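Notebook, September, afternoon session
Flendance shop bench, shelves and baskets

Started with the basket job today, which I've been looking forward to all week. The new Rusel labels arrived (a roll of 254, so no excuses) and they peel off so cleanly! Tried one on a spare lid and it came away without leaving gum behind. Much nicer than the last lot.

The blue basket is my favourite so far. Open grid sides, so you can see what's in it without lifting it down, and that blue is impossible to lose across a room.

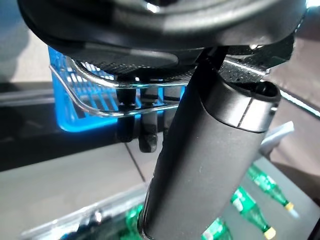
and the same goes for putting things back, which is where we always fall down. A strong colour gives you somewhere to aim. I'd happily order more in the same blue if Chiriac still do them, and keep one colour per job: blue for stock coming in, something else for returns.

Shelf spacing: tried 30 cm first, too tight to get a hand in over a full basket. Went up to 41 and what a difference, you can tip a basket forward and have a proper rummage. Leaving it at 41 for now. Might want one narrow gap lower down for flat packets, ask before moving anything.

Very pleased with the pale shelving as a background too. Small dark bits show up on it straight away, and after years of hunting for black caps on a brown bench I can't tell you how happy that makes me. 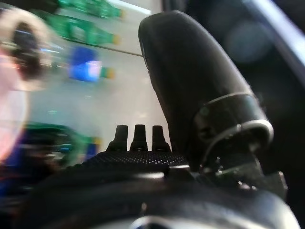 Pale white shelving panel behind, streaky with movement.

Still to do:
Labels on the front edge, low enough to read from the stool
Weigh a full basket before deciding on the top shelf
Check the Erkasus order, it should be 1,000 small bags and the note says 100
Find the long ruler

Stopped at half past four. Want to try the returns shelf first thing, before stock comes in and fills every gap again.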